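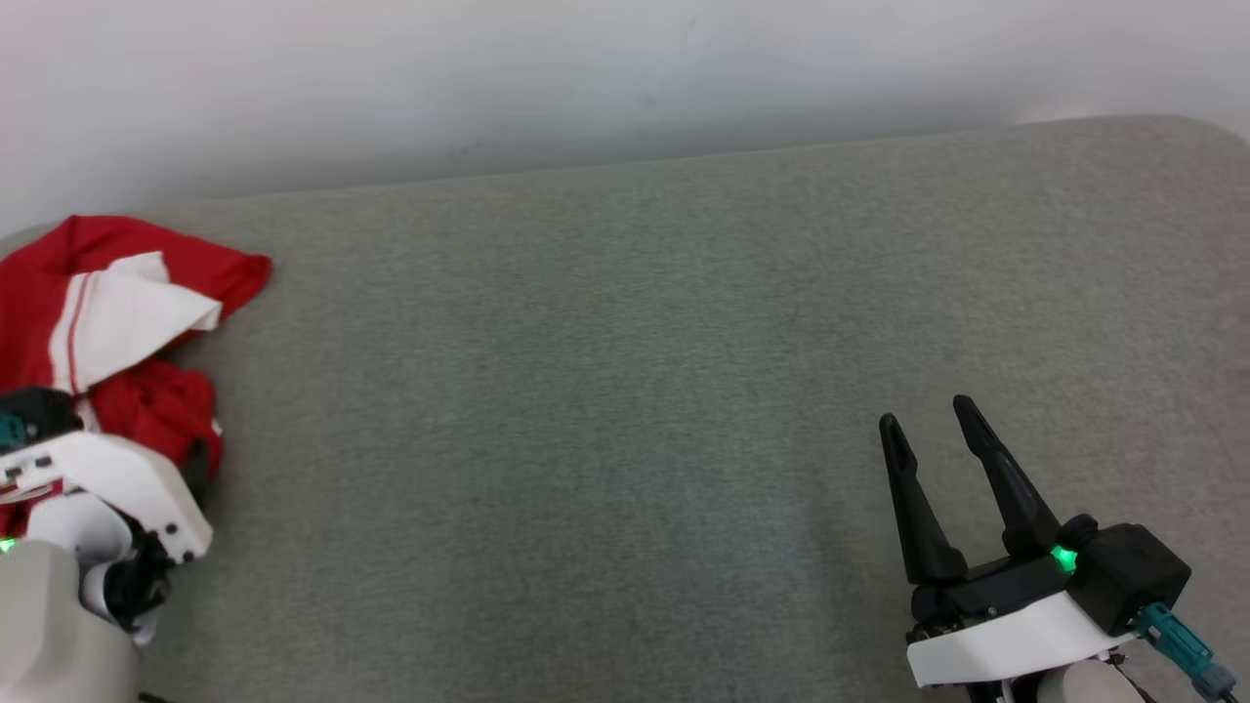

Red garment with white and striped trim, crumpled.

Garment Folder and Sorter, part time
Irnis Linen & Uniform, Stisotville
Posted 2022-02-07
Job reference 371

Irnis cleans, folds and packs sportswear and work clothes for clubs, schools and small businesses in the Stisotville area. We are hiring two people for the folding room at our Lennox Street building.

What you will do

Take clean garments from the carts and turn them right side out. Check collars, cuffs and trim for stains, loose thread and damage. Fold shirts, jerseys, shorts and sweatpants to the size on the order sheet. Striped trim should lie straight on the front of the fold, and collars should face up. Put anything with a hole or a missing button on the repair shelf with a yellow ticket. Stack finished items by team or customer, then by size, and pack them in bags for the drivers.

You will also fold towels and tablecloths when the clothing is done. Our largest regular order is from the Brornier sports league, which sends 2,642 pieces each season. Most of these are jerseys, and they come in mixed sizes.

Hours and pay

Monday through Thursday, 8 a.m. to 1 p.m. Extra shifts are available in October. Pay is $17.50 an hour, paid every two weeks. There is one paid 15-minute break. Training is paid at the full rate and takes three shifts.

What we ask for

No experience is needed. You should be able to stand for most of a shift, lift a 30-pound bag and read size labels and order sheets in English. Stools are available at the folding tables. You must be 18 or older. Some customers ask for scented detergent, so the job may not suit people with fragrance allergies.

Wear closed shoes and short or fitted sleeves. Rings and bracelets with sharp edges have to come off, as they pull the knit fabrics. Lockers are provided.

How to apply

Fill out the one-page form at the front counter, 11 Lennox Street, between 9 a.m. and 4 p.m. on weekdays. A resume is welcome but not required. Please write the job reference on the form and list any days you cannot work.

Applicants we want to meet will be asked to come in for a 30-minute visit, including a short folding try-out. Parking is behind the building, off the alley.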